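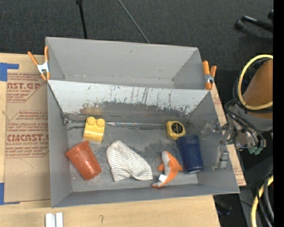
Two gray bins on a light wooden tabletop; yellow block, reddish-orange cup and striped cloth in the front one.

PRIEDĪTIS ORDNANCE COLLECTION
Static Display Inspection: Towed Field Gun, Split Trail, Wartime Production
Inventory no. 153
Date of inspection: 30 July 2025
Inspector: Gwendolyn Nakamura
Second signature: Ezequiel Villalobos
Previous inspection: November

Result codes: P pass, M monitor, F fail, N/A not applicable.

1. Deactivation and legal status

1.1 Deactivation certificate on file and legible. P
1.2 Breech block welded, welds intact. P
Comment: Surface rust on the lower weld bead. No cracking under 10x lens.
1.3 Bore obstruction in place. P
1.4 Firing mechanism removed. P
1.5 Serial on breech ring matches certificate. M
Comment: Last digit is under paint. Read by touch and by rubbing. Paint to be cleared from the stamping before the next inspection, solvent only, no wire brush.

2. Barrel and recoil system

2.1 Muzzle brake secure, locking collar engaged. P
2.2 Barrel clamped in travel position. P
2.3 Recoil cylinder drained and tagged. F
Comment: Tag missing. The logbook has the cylinder drained but gives no signature. Treat as charged. Do not loosen the gland nut or the filler plug until Ona Lūse has checked it and fitted a new tag.
2.4 Recuperator pressure released. F
Comment: As 2.3. Both vessels to be dealt with on the same visit.
2.5 Cradle and slides free of active corrosion. M
Comment: Flaking on left slide, 43 mm long. Photograph and remeasure.

3. Carriage and wheels

3.1 Weight carried on stands, tires unloaded. P
3.2 Stands rated and marked. P
Comment: Brenon stands, plates readable on both.
3.3 Wheel nuts present and tight. P
3.4 Rubber condition. M
Comment: Radial cracks on the right tire, outer wall. Filler is original sponge rubber and sheds crumbs onto the floor. Sweep and bag the crumbs, label with inventory number, do not discard.
3.5 Trail legs locked open. P
3.6 Trail spades fitted with edge guards. F
Comment: Right guard absent. The spade edge is at shin height beside the visitor route. Barrier moved out as a temporary measure.
3.7 Handwheels (elevation, traverse) locked. P

4. Shield, paint and markings

4.1 Shield rivets sound. P
4.2 Upper shield flap pinned. P
Comment: Split pin replaced during inspection.
4.3 Paint stable. M
Comment: Three layers visible at the chip by the sight port. Lead test positive on the lowest. No dry sanding. Gloves for all handling.
4.4 Markings unaltered since last inspection. P
4.5 Luminous paint on sight scale checked for radium. N/A
Comment: Sight held separately in store. See sheet for the optical items.

5. Surroundings

5.1 Barrier complete, posts stable. P
5.2 Relative humidity at carriage level. M
Comment: 80 percent at the time of reading, hall doors open. Trokadik logger to be left under the cradle with doors closed, then compare.
5.3 Label text correct. F
Comment: Label gives the gun as a howitzer. Fanni Virág has the corrected text.
5.4 Extinguisher in reach and in date. P

Actions outstanding
2.3, 2.4: Lūse. Barrier stays at the outer line meanwhile.
3.6: Villalobos. Guard to be cut from the same rubber profile as the left.
5.3: Virág.

Reinspect failed items before the barrier is returned to its normal line. Signed copies go in the object file and the hall folder.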